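Kirndale coffee table, after a winter of real use

I went back and forth on this table for ages. My friend Mitsuko Ueda has the bigger Ekley one and loves it, but it was 600 dollars and I just couldn't. The Kirndale was on sale in April, so I finally gave in!

First, the looks. The light wood has this fine zigzag grain all over the top, and I still catch myself running a hand across it. It goes so nicely with gray furniture (ours is pretty much all gray, oops) and it doesn't make the room feel heavy.

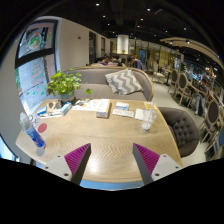
It also holds a lot. Magazines, tissues, a plant, somebody's water glass – we are not tidy people, and I've never run out of space for a mug. The finish has held up fine too. I had one sticky juice ring that scared me, but a damp cloth took care of it.

Now the grumbles. The top is shiny enough to bounce the ceiling lights right back at you in the evening, and dust shows like crazy. Putting it together was a pain as well, with tiny diagrams and one bolt that didn't want to go in. And delivery was 80 dollars, which I think is a bit much.

Would I buy it again? Yes, on sale. At full price I'd look at the Brorkau first.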